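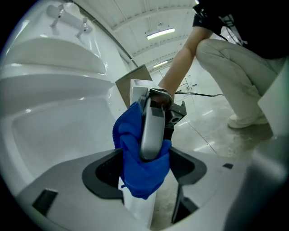
¿Qué factores determinan la acumulación de cal en los aparatos sanitarios de uso doméstico?

La dureza del agua de suministro, el tiempo que el agua permanece sobre la superficie antes de evaporarse y la frecuencia con que esta se seca después del uso. En las viviendas estudiadas, el tercer factor explicó una parte mayor de la variación que los otros dos considerados por separado.

Figura 1. Aparato sanitario de cerámica blanca esmaltada con grifería cromada de dos mandos.

3. Agua dura y mantenimiento de superficies esmaltadas

3.1. Ámbito del estudio

El trabajo de campo se desarrolló en tres municipios con redes de abastecimiento independientes: Plernstead, Brikeck y Kodville. El primero se surte de un acuífero calizo y presenta la mayor dureza de la serie; el segundo combina agua subterránea y agua de embalse en proporciones que varían según la estación; el tercero recibe únicamente agua superficial. La selección de viviendas partió de un censo de 3000 contadores domésticos, del que se descartaron los inmuebles con descalcificador instalado y aquellos sin ocupación permanente. La muestra final quedó constituida por 1360 hogares.

Se pidió a cada hogar que registrara durante la campaña el producto de limpieza empleado, el tipo de paño o esponja y el intervalo entre limpiezas. Los cuestionarios se recogieron en junio. Los registros incompletos se conservaron para el análisis descriptivo, pero no para el modelo de regresión – criterio que reduce la representación de los hogares unipersonales y que se discute en el apartado 5.

3.2. Formación del depósito

El carbonato cálcico precipita cuando el agua retenida sobre el esmalte se evapora y la concentración de sales supera el límite de solubilidad. El fenómeno se concentra en los puntos donde el drenaje es más lento: la base de los mandos, la repisa posterior y los cambios de pendiente. Sobre un vidriado íntegro la adherencia inicial es débil y el depósito reciente se elimina por medios mecánicos suaves. Una vez que el esmalte presenta microabrasión, los cristales encuentran puntos de anclaje y la limpieza ordinaria pierde eficacia.

De ello se sigue una observación práctica, ya señalada por Lytvynenko en su informe preliminar sobre la red de Plernstead: el uso reiterado de polvos abrasivos elimina la mancha visible y favorece la siguiente. El cromado plantea un problema distinto. Los ácidos domésticos disuelven la cal con rapidez, pero un contacto prolongado puede atacar el recubrimiento, sobre todo en las juntas.

3.3. Ensayo de secado

En una submuestra de unos 200 hogares se comparó el secado diario con paño, sin producto alguno, frente a la pauta habitual de cada vivienda. La valoración del depósito se realizó mediante inspección visual con escala ordinal, según el protocolo del laboratorio Sarıgül, y fue efectuada por dos evaluadores que desconocían el grupo asignado. Los hogares del grupo de secado obtuvieron puntuaciones inferiores en los tres municipios. La diferencia fue más acusada en Plernstead y apenas apreciable en Kodville, donde el agua es blanda y el depósito de partida era escaso.

No se hallaron diferencias atribuibles al material del paño. Sí se apreció, en cambio, un efecto del momento del secado: cuando este se posponía a la noche, el resultado se aproximaba al del grupo de comparación. Los datos de Brikeck deben leerse con cautela, dado que la mezcla de aguas se modificó durante la campaña por obras en la conducción principal – circunstancia que la entidad suministradora comunicó una vez iniciado el ensayo. El apartado 4 presenta el modelo ajustado con y sin dicho municipio.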